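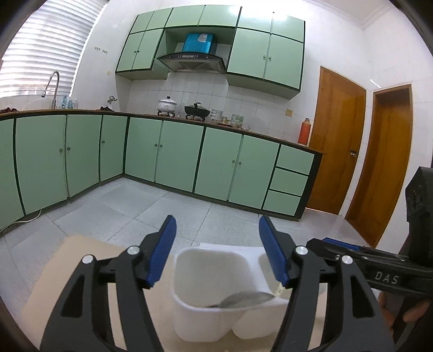

Stiltidside Workshop / Gripper Care Team

We look after the hand-held grippers used at the kitchen table. Each pair has two jaws with ribbed blue pads, and the pads are what we work on most. Before a session we wipe them, check the pivots for play and open the jaws all the way. Then the table is set with the utensil holder and cutlery.

Pads are logged by number. Pad 89 lasted 272 sessions, our longest so far. When one starts to slip on a thin handle -- chopsticks show it first -- we swap both sides and tighten the screws again. A full service takes 35 minutes.
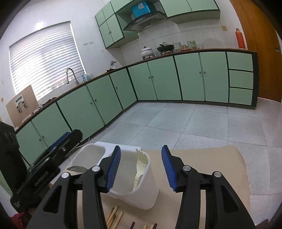
Kavotau wrote to us in April that their jaws closed unevenly after a pad change, and asked whether one new pad could be run against an old one. We told them to change both.

Repairs are taken in at the Reinholz entrance, Bay 29.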